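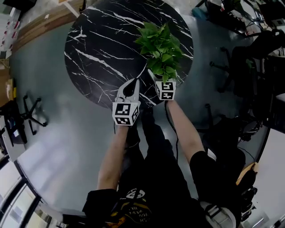

Kultlow, the small outfit that has been renting and repairing lab equipment out of the old Skulska building for as long as most of us can remember, has added something new to its list. Starting this week, people who want to teach robots everyday chores can hire the company's Coltum kit, a matched pair of hand-held grippers with everything needed to record what they do. You hold one in each hand and go about the job yourself, and the recordings are then used to train a robot arm to do the same. The grippers are white, with two curved fingers apiece and a white cube covered in black square patterns, and they are meant for just the sort of thing you would find in any office or living room, like handling a potted plant on a round marble table. The patterns on the cubes let the software work out where each hand is and which way it is turned.

Svenja Thiele, who runs the rental side, told us the idea came from customers who kept asking for a whole robot when what they needed was a good pile of demonstrations. "They would book an arm for a month and spend most of it learning how to steer the thing," she said. "With these you can hand them to your cousin and she'll be working before her coffee is cold. Well, my cousin was, anyway!"

The basic hire runs for 30 days and includes 2 grippers, a spare set of finger pads, a carrying case and a printed guide that is a good deal friendlier than such guides tend to be. Customers also get an afternoon of help at the start, either at Skulska or over video, with Tharushi Sheikh or Jae-hoon Shim from the support desk. The price is $124 a week, with a discount for schools and for anyone who comes back for a second month. Returns can be dropped at the front counter, and there is a buzzer by the side door if you arrive after closing.

The software that sorts the recordings is called Hyun, and it was written in-house by Eun-seong Um over a rather long winter. It flags stretches where a cube could not be read properly, so that you can go back and do that bit over while the table is still set up. It runs on an ordinary laptop, though Um recommends a fairly recent one, and he is happy to look over a customer's first batch and tell them what he would change.

Nives Marchetti, whose two-person workshop builds sorting equipment for plant nurseries, was among those who tried the kit in March. She liked it very much on the whole. Her arms got tired on the longer days, she said, and she would have liked a wider grip for her thumb, but she found the cubes easy to get used to and had stopped thinking about them by the second morning. "Leaves are awful for robots, they bend and they flop and no two are the same," she said. "I wanted our own hands in the recordings, because we've been potting things up for years and we know how to be gentle."

Kultlow has 4 kits ready to go out and says a wider grip is being worked on. Bookings are taken by phone or at the Skulska counter, and Thiele asks that anyone planning a large project call ahead so she can set a kit aside.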